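4.2 What "reasonable care" meant to the people I asked

I should say up front that I came to occupiers' liability sideways. My thesis was on tenancy bonds, and I only got into slips and falls when Lama Mansour, who shared my office at the time, dumped a box of tribunal decisions on my desk and told me to read the ones from Kallcombe first. I did, and I was hooked (sad, I know!). There were 291 decisions in the set once I'd thrown out the duplicates, and the thing that struck me straight away was how little the word "reasonable" was doing in most of them.

What the decision-makers kept coming back to was knowledge. Did the shop know the floor was slick? Had someone told the landlord the stair rail was wobbly? In 70 of the decisions the whole result hangs on a single email or phone call, and I found myself flipping to the back of each file to see whether there was one before I'd even read the facts. I don't recommend that as a method, by the way, and I went back and coded them all properly in May with the facts first.

So for this part of the study I went and talked to people who run small premises, mostly cafés and physio clinics and one very patient bowls club in Plestemon. I asked each of them the same thing: what would you have to do, on an ordinary morning, to feel you'd taken reasonable care? Over 35 of them answered at length. A lot of them talked about signs. Almost all of them overestimated what a sign does for you, and I've set out in 4.3 why the warning cases don't support that kind of optimism. 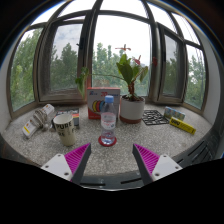 Figure 2. Windowsill with water bottle, coaster, box and flowerpot.

The other big theme was paperwork, and this is where I part ways with Bashir and Stoltau. They argue that inspection logs mainly protect the occupier. I reckon that's half right. In my set, a patchy log hurt the defendant more than having no log at all, as it showed they knew what a proper check looked like and then skipped it. One clinic owner put it to me pretty bluntly: she'd stopped initialling the sheet on days she hadn't walked the car park, and her insurer wasn't thrilled about it. I'd still take her sheet over a perfect one filled in at closing time.

There are 2 decisions that cut the other way, and I deal with those in section 5 along with the contributory negligence findings.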